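Notes for Members Building a Hand-Held Gripper at Home or at the Shared Bench

The following guidance is issued by the Pastgate Workshop to members who are assembling a two-fingered hand-held gripper of the Brirkow pattern, and who intend to use it for practice with clothing and other household cloth. It supplements the bench rules and does not replace them.

Before assembly. Printed parts should be left to cool fully on the plate and then cleaned of stray threads with a blunt scraper. Members are asked to test the fit of the finger rails before any screw is driven. A finger that binds at this stage will bind more when the frame is closed. The rails may be eased with fine abrasive paper, worked along their length and never across. Allow 30 minutes for this, and longer for a first build.

Fingers. Fingers should be fitted as a matched pair from the same batch. The slot through each finger lets it bend a little around the cloth, and it must be kept free of glue and filler. Tips that have become shiny should be wiped with a damp cloth and left to dry. Tips that have torn should be replaced in pairs.

First trials on cloth. Dark garments are the most demanding, as folds are hard to tell apart, and a waistband or hem offers the surest hold. The gripper should be brought to the fabric with the fingers open, allowed to touch, and only then closed. Pressing down into a heap will usually lift more than one garment.

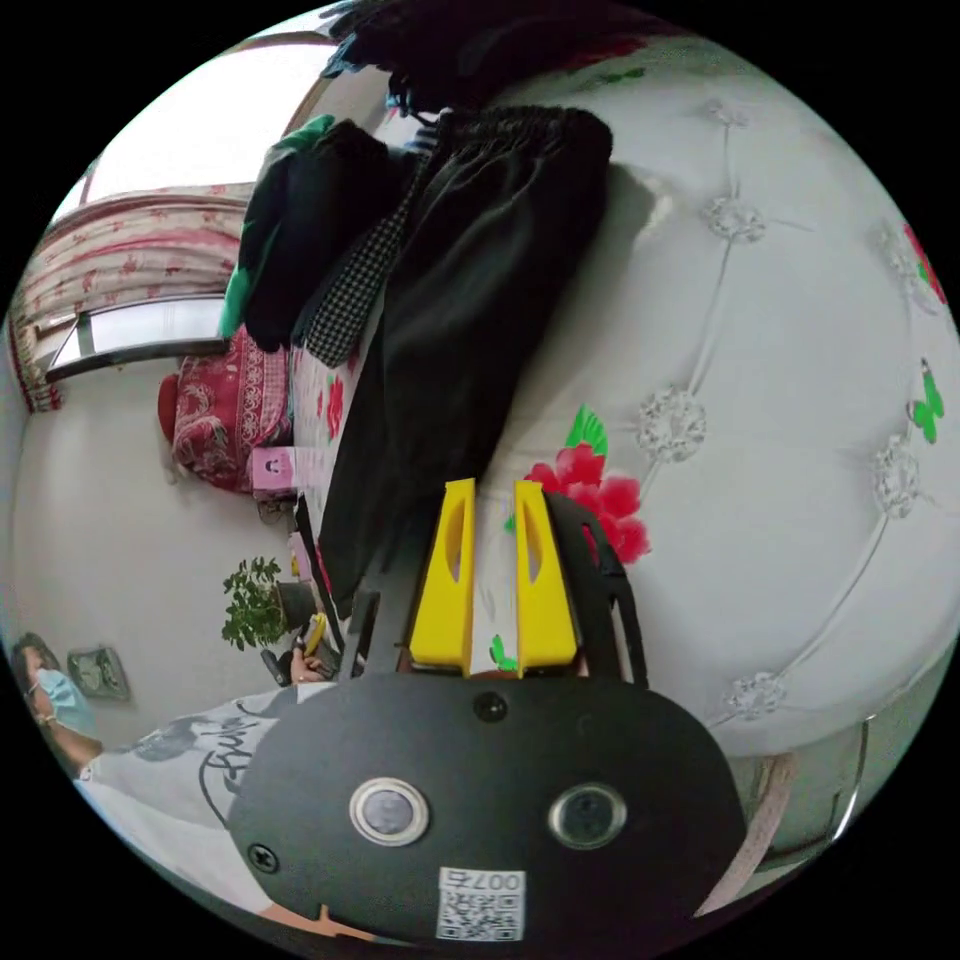 The squeeze of the hand should be slow and even. Members who tire should stop, as a tired wrist twists the fingers and loosens the rails. Sessions at the Pastgate bench are limited to 35 minutes for this reason, and those working at home are advised to keep to the same limit.

Screws and housing. Housing screws should be tightened by hand with a short driver, a little at a time and in turn, so that the shell closes evenly. Power drivers are not to be used on printed plastic. Screws should be checked again after every 18 trials and the result entered on the build card kept with the tool. The Kinsella drawings call for a drop of thread lock on the finger pivots; members should apply it with a cocktail stick and wipe off any excess.

Labels. Each gripper should carry its own label, fixed flat to clean, dry plastic. Where two are in use, the label number must be written beside each set of trials. Labels that have begun to lift at the corners should be renewed, and the old adhesive removed with warm soapy water.

Folding practice. A bed is a suitable surface, being soft enough to forgive a clumsy approach. One garment should be spread in front of the gripper and the folded pieces placed farther back, where a sleeve or cuff will not catch them. Loose jewellery and drawstrings should be kept clear of the rails.
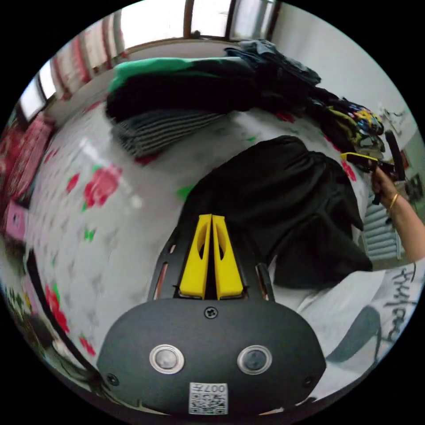 Kieran Dolan has written to say that the advice on spacing could go further. In his experience of the Rirnolero build, the fingers of his gripper would not meet squarely until he had placed a strip of card, folded to 3 layers, behind one of the rails. He adds that thin cotton slipped out at nearly every attempt before the change, and that he would check the rails before blaming the tips.

The Workshop accepts this as a sound temporary measure. Card will flatten with use, and a printed shim should be fitted as soon as one can be made. The file is held with the other Brirkow parts, and members may request a copy at the bench.

Storage. Grippers should be put away with the fingers open and the lenses covered by a soft, clean cloth. They should not be left on a radiator or a sunny sill, where printed parts may warp. The September parts order will include spare fingers and housing screws, and requests should be entered in the bench book before noon on the closing day.

Contact the Pastgate Workshop | © Pastgate Workshop, all rights reserved | Back to top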